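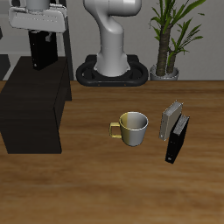
Page last changed: 14 July 2019
By Alžběta Krajčí

Hi, I'm Alžběta, and I run the simulation bench at Keltberg. We're a small outfit, and most people who write to us want to know what we do all day, so I've turned our "about us" page into a bit of a tour of one cell. It's the one I look after, I know it best, and I get to pick!

We call it Hirkmont. It's a simulated tabletop cell: a white arm on a black base behind a wooden table, with a cabinet to one side, a potted plant, and a changing set of things to pick up. Lately that's been a mug and a couple of books. Everything in it is rendered, but it needs looking after just like a cell with bolts in it. Things drift. Somebody edits a friction value to help one task and three others get worse.

Ctibor Hudec built the first version back when we were still sharing a room with the accounts people, and he set the rule we still use – you don't touch the objects until the base is right. So when I open Hirkmont after a change, I start with the arm's mount. I check that its position matches the number in the setup file, then I run each joint to both ends of its travel and back to home. After that come the contact settings, table first, objects second. Only then do I put the books in.

Books are a pain, by the way. A mug is forgiving, you can be a bit off and still get hold of it. A book has flat sides and a thin edge, and if the collision shape is even slightly fatter than the cover you see, the fingers stop in thin air. Branislav Bednárik spent most of January on that one problem (he is still a little touchy about it). He ended up redoing the shapes by hand, and we moved the whole lot into a library we named Plukdale, which now has 1397 objects in it.

The other job is the wrist view. It has to agree with the gripper model, so whenever either one changes I open the fingers, bring the palm in toward something upright and check that both finger pads show on their own sides. 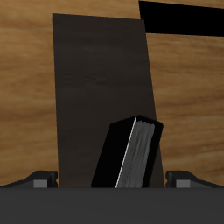
Wrist view in Hirkmont, fingers open, black book between them.

If the pads don't line up, I go back to the camera mount offset and start again from there. Two people sign off on the change, usually me and Rostislav Tichý, and it goes in the log. Entry 1031 is my longest so far, all of it over a sign error in the mount file. I'm not proud of that one.

We like visitors and we like questions. If you've got a cell of your own that's acting up, simulated or real, write and tell me what it's doing – I read everything, though I'm slow in the mornings.

Contact: use the form on our front page | © 2019 Keltberg | Back to top

Comments

Siebe Vanhove: We had the same fat book trouble at Huet! Ours was a default margin on the collision mesh. Did Branislav try setting it to zero first?

Alžběta Krajčí: He did, and then the books sank into the table. Hence the redoing by hand.

Siebe Vanhove: Ah. Give him my sympathy. I'll send over our margin values for thin objects.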